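Category: Grants and Partnerships / Progress Reports

Flunbridge Community Meals and Kitchen Skills Program
Second progress report to the Prado Fund
5 June 2022

1. Purpose of this report

This report covers the second reporting period of the grant made by the Prado Fund to the Flunbridge Neighbourhood Centre. It sets out what has been delivered, where the program has fallen behind its work plan, and the changes for which we seek the Fund's approval. It should be read with the first progress report, which described the fit-out of the kitchen and the recruitment of staff.

2. Enrolments and attendance

The program enrolled 139 people in the period. Of these, 98 completed the full cooking course and received a certificate of attendance. The remainder either left the course early or were still enrolled when the period closed. The most common reason given for leaving was a change in working hours, followed by difficulty getting to the centre after dark.

Attendance was strongest in the daytime groups. The evening group began well but became irregular once the bus timetable changed, and we have moved its start forward so that participants can catch the last direct service home. Early signs are good, although it would be premature to report a trend.

Older residents living alone remain harder to reach than we had planned for. Leaflets produced very few enquiries. Referrals from the health clinic on Gevov Street have been more useful, and the program coordinator, Valbona Kovačević, now attends the clinic's intake meeting to explain what the course involves.

3. Course content

The course teaches low-cost cooking for small households. Sessions cover planning a week's meals, safe storage, reading labels, and cooking with dried beans, lentils and seasonal vegetables. Following comments in the first period, recipes were rewritten in larger type and the quantities changed to suit one or two people. Participants had told us that dividing a recipe for six was the point at which they gave up.

A unit on cooking with one pot was added for people in rooming houses, many of whom have a single hotplate and no oven. It is now the most requested part of the course, and we intend to offer it separately.

4. Shared meals

A shared lunch follows each daytime session. Food is prepared by participants under supervision, and any surplus is packed and labelled for people to take home. The centre passed its food safety inspection with one minor matter noted, relating to the labelling of decanted flour and rice. This was corrected the same day.

Produce continues to come from Gikach, the growers' co-operative, at a reduced price. Supply was uneven during the floods, and for part of the period we bought leafy vegetables at full retail cost. The effect on the budget is explained below.

5. Staffing

The position of assistant cook was vacant for five weeks. Bayu Pelupessy was appointed after the second round of advertising and has settled into the role. During the vacancy we combined two groups to keep within safe supervision levels, and 17 participants were offered a later start date as a result. All of them accepted.

6. Finances

Spending is below budget on wages, reflecting the vacancy, and above budget on food. Travel and printing are on target. We ask the Fund to approve the transfer of the unspent wages amount to the food line for the remainder of the grant. The total grant would not change. A full statement of income and expenditure is supplied separately – it has been reviewed by our accountant but not yet audited.

7. Matters for the next period

The centre's cool room is near the end of its working life. Two repairs were needed in the period, and the contractor has advised that parts will become hard to find. We have not included a replacement in this request, but wish to give early notice that we may approach the Fund about a capital contribution.

The work plan sets August as the date for opening a second site at the library annexe. We believe this date can be met, provided that the council confirms the lease terms and the grease trap is approved for the volume proposed. If either is delayed, we would continue to run all groups from the present kitchen and carry the establishment costs forward.

We would welcome a visit from the Fund's program officer before the second site opens. Daytime sessions offer the best opportunity to meet participants, and lunch is provided.
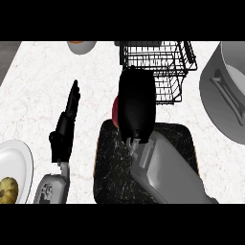 Arrangements for a visit can be made through Valbona Kovačević at the centre's front office, preferably with a fortnight's notice so that participants can be told in advance.

Shared 5 times

Contact us | Privacy | © Flunbridge Neighbourhood Centre | Back to top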